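Storing Shoes in Their Boxes: Questions We Receive Often

The Flakside storage room keeps shoes and small goods for members who have little space at home. Most questions come by e-mail to Yuzuki Minami, and she asked me to put the answers on one page. Last revised October 2018.

Do I have to bring the shoes in their original box?

No, but we prefer it. The original box has the right dimensions for the pair, and usually it carries a label with the size. If the box is lost, we can sell you a plain one at the desk. Please do not use a plastic bag. Shoes in a bag lose their form, and leather can become moldy in it.

What must I write on the box?

Only your member number, with a soft pencil, on the bottom. Please do not write your name on the lid, as lids are sometimes exchanged by mistake when two members are packing at the same table. This happened to Kenji Obi and Sherif Badawi in April, and it took them a long time to find out who had whose lid.

May I remove the manufacturer's label or cover it with tape?

Please leave it as it is. We use the label every time we look for a pair, and with tape over it the small print is difficult to read. If you must repair a torn corner, put the tape on the opposite end.

Which side of the box should face out on the shelf?

Always the side with the label.
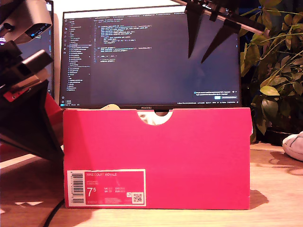

Labels are made for the shoe shop, but they serve us well too. From the label we copy the model and the size into our list, so that a member can ask for a pair without remembering which box it is in. The size is nearly always the largest thing printed. On the pink-red Nike box, for instance, "7.5" can be read at once in big white figures, with NIKE COURT ROYALE in much smaller letters above it. A number like this says little without its system, so when you fill in the form please copy also the UK, US, CM or EUR heading which belongs to it. If you are not sure which heading is yours, choose CM. It is a measure of length and causes the fewest misunderstandings.

Do you scan the barcode?

No. The barcode identifies the product, and two members can own the same product in the same size. Our list goes by shelf number. For example, a pair may be at 217 and its twin at 456, and only the member number tells them apart.

How many places do you have?

There are 600 shelf places for single boxes. Boots need two places, and you pay for both.

Can boxes stand on their side?

For a short time, yes. For a whole season we ask that they lie flat, with the lid up. A box which stands on its long side can open by itself if the lid is loose, and the shoes inside slide on top of each other. If the lid does not hold well, a cotton ribbon around the box is enough. Rubber bands become dry and break.

Should I close the opening in the lid or the side?

Some boxes have a round hole or a half-round notch for the thumb. We leave it open. A little air is good for the shoes — and the notch helps when you pull the box from a full shelf. Against dust you can lay a sheet of tissue paper inside.

What should I put into the shoes?

Plain white paper, not too tight. Newspaper can leave color on a light lining. The small bags of drying grains that come with new shoes may remain in the box, but please keep them away from children and pets.

Must the shoes be clean?

Yes, clean and completely dry. Abdelkrim Filali checks each pair at reception and may ask you to take it home again. Please do not be offended. One wet pair can damage the boxes next to it.

How do I get my shoes back?

Write to us one day before, with your member number and the shelf number. If you have forgotten the shelf number, the model and size are sufficient. Waldemar Kaczmarczyk prepares the boxes in the morning, and they wait for you at the desk until closing time.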